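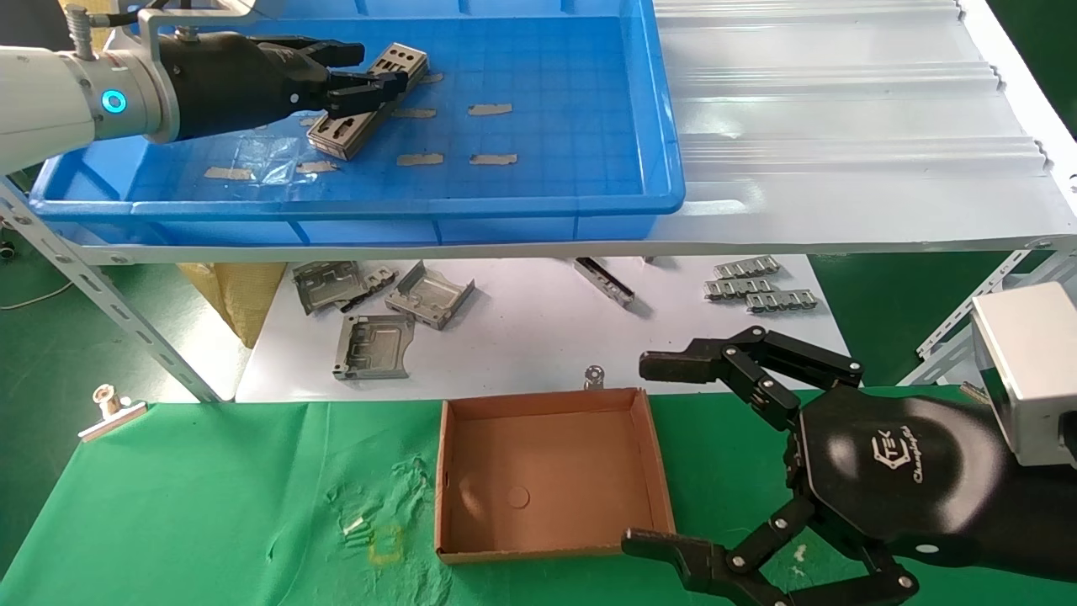

Gray bracket, blue tray

Skevmont Town Talk > Local Government > Ritchie sworn in Monday

gravelpit_gus
28 November 2022
So Skye Ritchie takes the oath tonight as deputy mayor. First woman to hold the job since the town was chartered, which the Gareo has now mentioned in four separate headlines. Doors at 6:30, council room upstairs, bring your own chair if you have opinions about the council's chairs. Anybody going?

marnie_o
Going. My mother ran for council here in 1978 and got asked at the debate who would be making dinner. She said "you, by the look of you" and lost by a mile. I'm bringing her tonight and she intends to clap.

TwoStopSigns
I'll be the one to say it. Good for her and all, but the deputy mayor chairs the meeting when the mayor has the flu. That's the job. I've read the charter, it's one paragraph. We're acting like somebody landed on the moon.

marnie_o
Funny how it was a very important job when Vilém Dvořáček had it for three terms.

TwoStopSigns
I didn't think it was important then either. I have posts going back years.

gravelpit_gus
He does. I can vouch for that. I've had to read them.

hollis_on_aguirre
The charter paragraph also gives the deputy the tie vote on the planning board, so tell everybody on Aguirre Street it doesn't matter. We got a three-story parking deck out of that tie vote.

TwoStopSigns
OK, the tie vote. Forgot the tie vote.

PennyLoafing
Numbers for those who like them. Ritchie 1,806, Dvořáček 1,695. That's the final count off the clerk's page. The Gareo had it wrong for two days and then fixed it without a word, as is tradition.

kettle_black
What bothers me is the coverage. Every story is First Woman this, First Woman that, then one line about her shoes, and then the jump to page 6. She had an actual platform. Sewer rates! Bus to the hospital! I went looking for what the paper said about her bus plan and found a sentence and a half.

marnie_o
Both can be true, though. I want the bus AND I want to enjoy the first part for one evening.

kettle_black
Enjoy it, sure. I just don't want it to be the only thing she gets credit for when she's done. They did the same to the first woman on the school board, and she balanced that budget with a pencil.

oldmanriverbed
I voted for Vilém and I'll say why before somebody says it for me. He answers his phone. I called about a dead elm and he was standing under it by lunch. I don't care who's a man or a woman, I care who comes and looks at the elm.

marnie_o
Did you try calling her?

oldmanriverbed
I have no further elms.

Runora_rd_resident
Speaking as one of the people out on Runora Road who had her canvassers at the door twice in the same afternoon: they were polite, they knew what a culvert was, and they wrote things down. Vilém's campaign left a magnet. I like the magnet. I voted for the culvert.

TwoStopSigns
Is the magnet the one shaped like the county? Mine says "Experiance."

PennyLoafing
All 900 of them say that.

hollis_on_aguirre
In fairness to the man, he called her the same night and conceded, and he's supposed to be holding the book for the oath this evening. I can't picture some of the folks on this board doing that.

TwoStopSigns
Was that aimed at somebody

hollis_on_aguirre
It was aimed at the board in general and landed where it landed.

kettle_black
Does anyone know if she takes over the planning board right away or has to wait for the December meeting? The Aguirre lot is on the agenda again and I'd like to know whose inbox to fill.

PennyLoafing
December meeting. She's sworn tonight but the board seats don't turn over until then. Vilém has it till the gavel.

gravelpit_gus
Back from it. Full house, 2 babies, one of them loud during the oath. Mayor mispronounced Dvořáček for what has to be the last time and still didn't get it. Ritchie talked for four minutes and three of them were buses, so kettle can relax. Marnie's mother got a handshake and told her to speak up.

marnie_o
She told me in the car it was "fine, a bit short." She has not stopped talking about it since.

TwoStopSigns
What were the cookies like

gravelpit_gus
Store bought.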